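Cirell Room Reset System
Overnight furniture placement and floor care for offices, training centers and shared meeting space

Product overview

The Cirell Room Reset System is a mobile unit that returns chairs and light furniture to a stored room layout outside working hours. It is supplied by Drakness and is intended for buildings in which meeting rooms change arrangement several times a day and must be ready again by the following morning.

The unit travels between rooms under its own power, compares each room with the layout held on file, and moves any chair on casters to its assigned position. A floor care module may be fitted to the rear of the unit. With the module in place, floors are swept in the same pass.

How the work is divided

Cirell is supplied for use alongside facilities staff. The system carries out the repeated part of the evening round. The following tasks remain with the facilities team in every installation:

Handling of chairs that have tipped over or become caught against a desk
Adjustment of seat height, backrests and armrests
Care of plants, cables, screens and wall sockets
Final acceptance of each room before it is released for booking

Chairs without casters are not moved by the unit. Where a chair cannot be placed, the unit leaves it where it stands and adds the room to the morning list. The list is available from 6 a.m. on any office computer or on the handset supplied with the system.

Effect on working hours

Before installation, Drakness asks each customer to record the time spent on room resets. At the Ledesma training center, where the system was introduced in September, the evening shift had been responsible for 59 rooms. Staff on that shift now begin at 2 p.m. and finish in the early evening. Their duties have moved toward chair upkeep, small repairs and direct requests from room users.

The change was not free of difficulty. Several members of the team had preferred the late shift, and the first version of the morning list was too long to be useful. It was shortened after the second week and now shows only rooms that need a person to attend. Drakness recommends that customers agree on new shift times with their employees before delivery, and that the person who knows the rooms best be given authority to edit the stored layouts.

Training for facilities staff is included in the purchase price and is delivered on site. It covers the morning list, layout editing, manual stop and safe movement of the unit by hand. No technical background is required.

Specifications

Stored layouts: up to 2,000
Chairs placed per charge: 80
Charging time: 3 hours
Minimum door width: 32 inches
Floor types: carpet, vinyl, tile and sealed wood
Chair types: five-spoke caster bases
Operation: outside occupied hours only, with automatic stop when a person enters the room

Layout setup

Each room is recorded once, with the furniture in its correct position. The facilities team places the chairs by hand, confirms the arrangement on the handset, and saves it under the room number. A room may hold several layouts, such as individual desks, a group table or open floor. Chairs should be turned to the angle required, as the unit will reproduce the angle as well as the position.

Desks are treated as fixed. If a desk is moved, the room must be recorded again. Glass doors and panels should be marked on the layout so that reflections are not read as furniture.

Manual chair handling 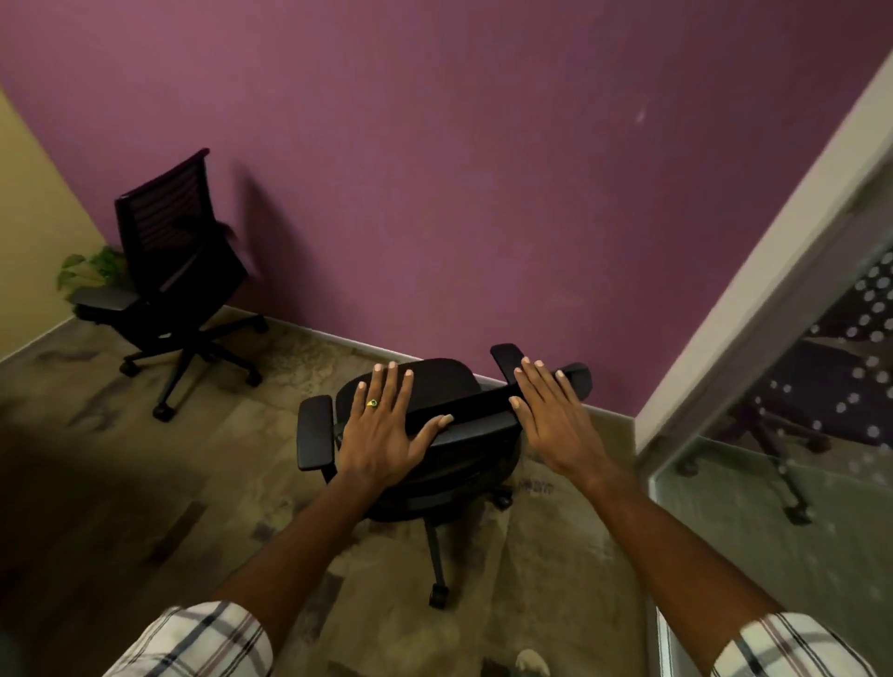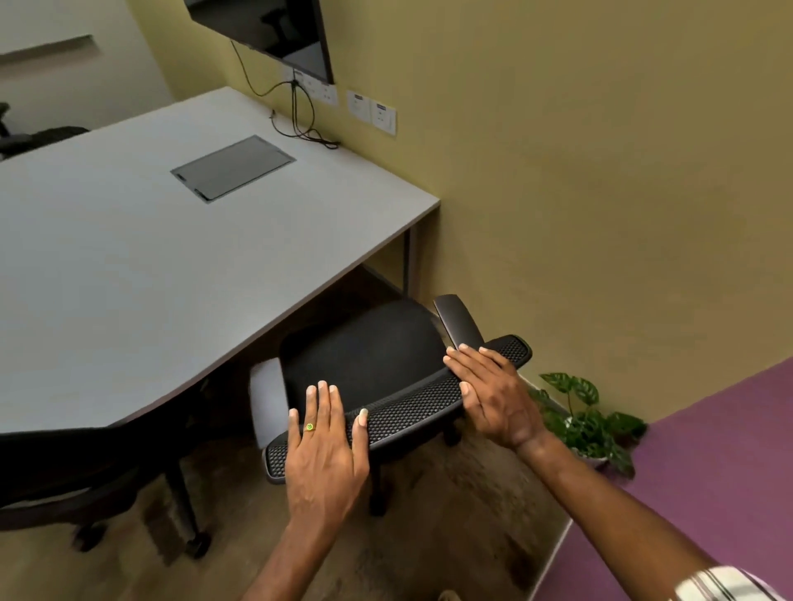 Chairs positioned by hand. First picture: both hands on the backrest of a tilted chair. Second picture: a chair partly under the desk, held at the seat and right armrest.

Ordering and service

The system is available for purchase or on a service agreement. Service agreements include yearly inspection, replacement of worn wheels and updates to the handset. Customers with more than one building may transfer a unit between sites after the layouts for the second site have been recorded. Requests for a site visit should state the number of rooms, the floor types and the present shift times.

Related items

Cirell Floor Care Module
Cirell Handset, Spare
Fanden Caster Set for Carpet
Fanden Charging Dock, Wall Mounted
Drakness Layout Recording Guide
Shift Planning Worksheet for Facilities Teams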